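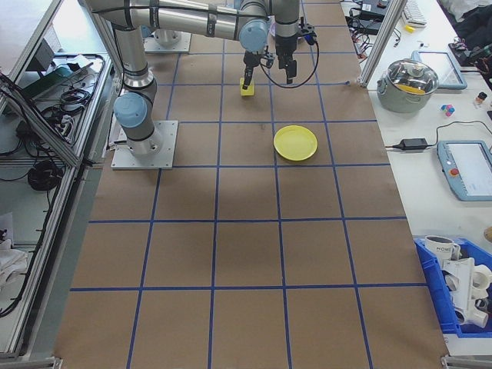
Section 4: Setting up the work table

Read this section before you unpack the Trumley cutting and packing table. It covers choosing the place, putting the frame together, levelling, laying the paper cover and checking the table before first use. Fitting the drawer unit is in Section 5. If you bought the table without the paper roll holder, skip steps 14 to 17.

4.1 Before you start

Two people are needed to lift the top. One person can do the rest.

You will need:

The hex key from the parts bag
A 13 mm spanner
A spirit level, the longer the better
A tape measure
A pencil
Scissors or a sharp knife
Low-tack tape for marking out (not supplied)

Check the parts against the list inside the lid of the carton. If anything is missing or bent, do not start. Write to the parts desk with the number printed on the carton label. The desk can send single parts, so there is no need to return the whole table.

Note: Tables made before October have round feet with a plain thread. Later tables have six-sided feet with a lock nut. The steps are the same for both, but step 11 applies only to the later kind.

4.2 Choosing the place

1. Choose a floor that is firm and dry. Concrete, tile and boards are all suitable. Thick carpet is not, as the feet will go on sinking for weeks and you will have to level the table again.

2. Leave room to walk along at least one long side and one short side. If the roll holder is to be fitted, keep the short side with the holder clear so that new rolls can be slid in from the end.

3. Keep the table away from radiators and out of strong sun. Paper left on a warm top will curl at the edges, and tape is harder to lift once it has been baked on.

4. Plan where any mains leads will run. They should drop behind the table and follow the wall. Do not run leads across the floor or under the feet.

CAUTION: The full table can carry 80 kg spread evenly over the top. Do not stand or sit on it, and do not use it as a step.

4.3 Putting the frame together

5. Lay the two end frames on a blanket with the holes facing up. The end frame marked L goes on the left as you face the front of the table.

6. Fit the two long rails between the end frames, using two bolts at each joint. Turn the bolts by hand until they just grip. Do not tighten them yet.

7. Fit the cross brace at the back. The longer slot goes at the top. If the brace will not reach, loosen the rail bolts by one turn and try again.

8. Stand the frame upright and push down on each corner in turn. Now tighten all the bolts with the hex key, going from corner to corner across the frame and not round it in order.

9. With one person at each end, lower the top on to the frame. Let the four pegs find their holes before you let go. Keep fingers out from between the top and the rails.

WARNING: The edge of the top is heavy enough to break a finger. Agree who will say when to lower it.

4.4 Levelling

10. Put the spirit level along the front edge, then the back edge, then across each end. Turn the feet with the spanner until all four readings agree. Start with the lowest corner and bring it up. If you start by lowering the high one, you may run out of thread.

11. Hold each foot still and tighten its lock nut against the frame.

12. Lean on each corner. If the table rocks, one foot is not touching. Wind it down until it bites, then check the level again.

13. Check again after a week of use. Bolts settle a little, and so do floors.

4.5 Fitting the paper cover

A paper cover keeps glue, ink and knife marks off the top. Any plain brown wrapping paper will do, provided it is wide enough to turn down over both long edges. The roll holder takes Gindska and Proltent rolls without a spacer. For Andrade rolls, use the spacer in the parts bag.

14. Hook the roll holder over the short side and tighten the two thumb screws.

15. Slide the roll on to the bar so that the paper comes off the top of the roll, with the smoother face upwards.

16. Draw the paper along the table to the far end. Walk slowly and keep both hands level. If the paper drifts to one side, go back and start again — pulling it straight from the far end only puts a crease in it.

17. Turn the loose end under and fix it with the clip strip. Smooth the paper from the middle outwards with the flat of your hand, then turn down the sides.

If you have no roll holder, cut a sheet a hand's width longer than the table at each end and fold it under.

4.6 Marking out

Marking out is optional. It helps when you cut or sort a lot of pieces of the same size.

18. Measure from the front left corner and pencil small ticks along both long edges. Do the same along the short edges.

19. Run tape from tick to tick. Lay all the lengthwise lines first and then the crosswise ones. Do not stretch the tape, or it will shrink back and lift at the ends.

20. Press down each crossing with a thumbnail.

Note: Use a tape colour that stands out from the goods you handle most often. When the cover is changed, peel the tape off with the old paper and throw both away together.

4.7 Check before first use

All bolts tight
Lock nuts tight (later tables)
Table does not rock
Top seated on all four pegs
Paper flat, with no loose end hanging where it could catch a sleeve
Leads clear of the feet

4.8 Care

Wipe bare tops with a damp cloth and dry them straight away. Do not use bleach or scouring powder. Oil the foot threads once a year. The clip strip is a wearing part and can be replaced without tools.

For parts and questions about this section, write to Lindalva Teixeira at the Trumley parts desk. Corrections to the text should go to Gintarė Lūse.

Section 4 last revised January 24, 2020.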